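3.2 Clothing on the bed

Trousers made up 70 of the garments handled in the Skirkton bedroom. Most were laid out on the bed before folding, and jeans were the least tidy at this stage, with the legs often hanging over the side. 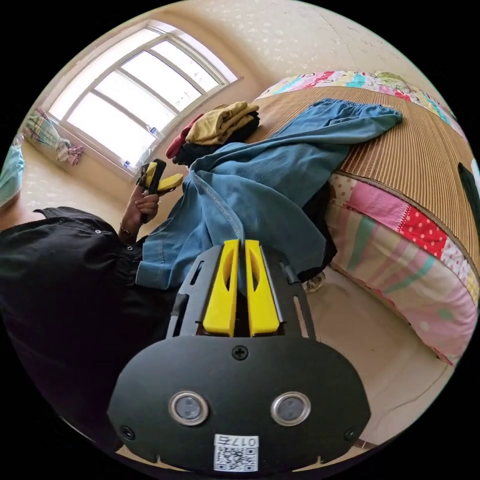 Figure 2. Blue denim jeans with an elasticated waistband, lying across a bed.

Turned-up cuffs were left as found - we did not ask for them to be undone. An elasticated waist was recorded separately from a buttoned one.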